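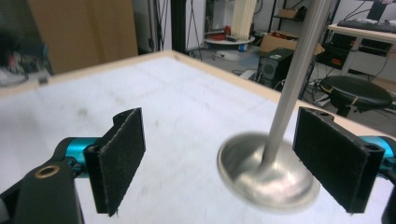

4.2 Finger pads on smooth metal

Pad material had more effect on our results than any other setting of the two hand-held grippers. Bare fingers slid on polished steel, and rubber ones left marks. The felt-like black pads, set facing each other on the teal joints, open wide enough to take in the flared end of a steel part as well as its stem. We ran 106 trials per pad type on the Callell grippers, with the Pondumow controller set to the same closing force throughout.

Table 3 lists slips by object. Thin handles gave the lowest counts. The pastry brush was picked up by the handle from flat on the gridded mat, next to the tall metal stand (picture below).
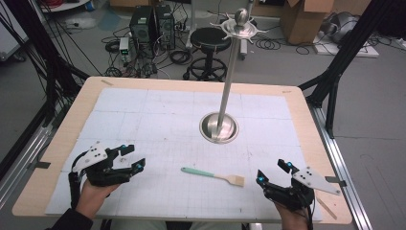

4.3 Wrist camera view

Each gripper streams to a Nikau recorder. With the fingers fully open, both pads stay in view and the base of the stand can be seen between them. We logged up to 1000 frames per trial and threw out those in which a pad hid the contact point.

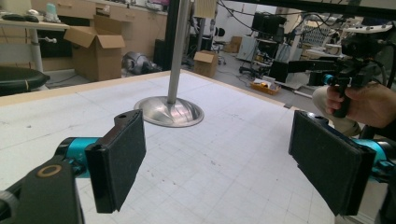
Photo: Tihomir Kovačević

Figure 6. Work table used for the pad tests.

Reflections off the round base upset the Stojanović tracker in 2 of the runs. These were repeated in April with a lower exposure.

Previous section | Contents | Next section | References
Papers > Manipulation > Gripper tests > Section 4

Comments (2)

padtester908: Did you replace the felt between objects or only between sessions?

M.R.: Would like to see the slip counts for the stand listed apart from the brush.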